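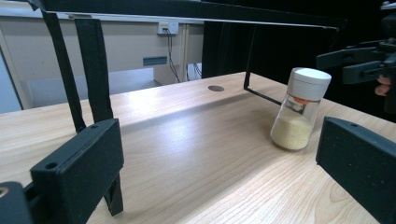 Darlene Grewal says she will never go back to keeping her dry goods in paper bags, and after a morning at the Tavville pantry swap I can see why! I went along on 18 August 2021 meaning to stay 20 minutes and stayed till they folded the tables. People trade whatever they have too much of - flour, lentils, rice, you name it - and a small glass jar with a lid that shuts tight goes fast. Jaxon Wong had 9 spares and let me have two (thank you, Jaxon). The next swap is in April, same hall on Stivthorpe Road, and you should bring your own labels.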